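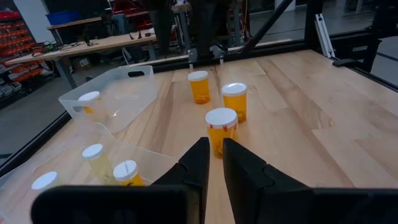

Posted by Lieven Kuipers in Injuries & Rehab, 9:40 pm
Last edited by Lieven Kuipers - 14 replies, 855 views

Grade 2 hamstring, playoffs in December, do I sit or not

ok so second base, adult league, 40 years old. Pulled it going first to third two weeks ago. Doc says grade 2, six weeks minimum. Our first playoff game is in three and a half weeks. I can jog. Can't sprint, tried once in the parking lot and felt it grab right away, stopped.

Anyone come back early from one of these? Not looking for a lecture, got that at home already

slowroller_12
Six weeks means six weeks. Sit.

inekenijs
Physical therapist here, and I catch for Urari on weekends. Not your PT so take it for what it is. Jogging pain free at two weeks is good but jogging isn't the test. Can you do a single leg bridge, both sides, and have them feel the same? If the bad side shakes or cramps you are nowhere near running bases.

Lieven Kuipers
did the bridge just now on the living room floor. Got up to 40 seconds on the good leg, way less on the bad one. no pain exactly, just kind of quits on me

inekenijs
That's your answer for this week then. Ask whoever is treating you about slow lengthening work, sliders and so on. And ask before you sprint again please. Parking lot is a terrible place to find out

Bunt4Life
Counterpoint. I did a grade 2 and was back at DH in four weeks. Courtesy runner every time I got on. Does your league allow one? Kindari does, one per inning, has to be the last out.

slowroller_12
@Bunt4Life and you pulled it again in the spring. You posted about it. In this forum

Bunt4Life
different leg

slowroller_12
It was not a different leg, I went and looked

Bunt4Life
ok same leg, but higher up. Totally seperate injury, doc said so. My point was the DH thing

Lieven Kuipers
we have the courtesy runner rule but you still have to make it to first on your own. which, with my swing, is a lot of ground balls. Weighed in at 155 this morning so at least I'm not hauling much down the line

nelfan_rf
You guys play Zusa first round right? Their third baseman plays so far back you could walk it. Kidding. Mostly

Also what about first base coach. We had a guy out all last fall who coached first for Nel and he stole us a couple runs just reading the pitcher's move. Team loved having him there

Lieven Kuipers
coaching first is what my wife said too lol. Don't love it. We have 11 on the roster and two of those never show in cold weather so if one more guy goes down we are in trouble

inekenijs
Cold is the other thing. Cold evening, sitting on a bench for three innings and then a full sprint out of the box is about the worst setup there is for that leg. If you do end up playing, bike or jog between innings, keep layers on. But I would still want you through full speed runs in practice first, several days of them, with nothing the next morning.

cage_rat
pool running. did it for a calf strain, boring as hell, kept my wind though. Rec center by us is cheap before 7 am

slowroller_12
Nobody is paying you 3,000 a game. Coach first, heal up, play in spring

Bunt4Life
or DH and walk every time

Lieven Kuipers
alright. Plan is PT appointment tomorrow, asking about the pool and the slider stuff, told the manager to pencil me in at first base coach for game one. Game two if there is one I'm not promising anything

inekenijs
Fair. Post what the PT says, curious if they test you lying face down with the knee bent a little. That's where my last one showed up weak

Lieven Kuipers
will do. appt is 8:15 am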